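Picking from the bin: Duygu Yalçınkaya on choosing a gripper
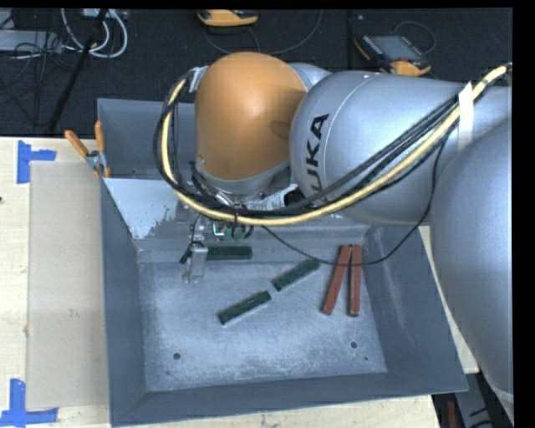 Duygu Yalçınkaya did not expect to spend July on fingers. She runs the test cell at Pettigrew, a small integrator in Nindville, and her plan for the summer was to tune a grasp planner. "Then we looked at the failures," she says. "Most of them had nothing to do with the planner. The fingers were too thick to get in next to the wall."

Her group compared 3 grippers on the same KUKA arm: the two-finger model they already owned, a suction tool, and a slim parallel gripper from Briltis. Each one had to pick blocks and bars out of a metal bin and set them down on a flat sheet beside it. Every gripper got 15 attempts per layout.

The suction tool was the quickest in the open and the first to be dropped. "On a block lying flat it was great," Yalçınkaya says. "On a bar it was a coin toss. The face is narrow, and if you come down a little off center you lose the seal."

That left 2. The old gripper held harder, but it needed space on both sides of a part. The Briltis fingers could get down beside a block against the back wall, and that decided it for her. She has complaints anyway. The fingertip pads wore faster than she wanted, and the mounting plate had to be drilled again before it would fit the wrist.

Asked what took the most time, she answers without stopping to think. "Cables. You route everything for one pose, then the wrist turns and something pulls. We used a lot of tape." She would like to see a proper dress pack on the arm before the cell runs unattended, and has asked for one in next year's budget.

Software was less trouble. The team wrote its pick sequences in Skaka, an in-house tool that lets them swap a gripper profile without touching the rest of the program. A change of gripper took her 2 hours the first time, nearly all of it at the wrist with a hex key.

She is careful about what the results mean. "These are simple shapes. I can tell you which gripper I'd put on this bin with these parts. If you bring me castings, I'd want to run it all again."

Castings are next on her list, along with a deeper bin. The old gripper is staying on the shelf for heavier work.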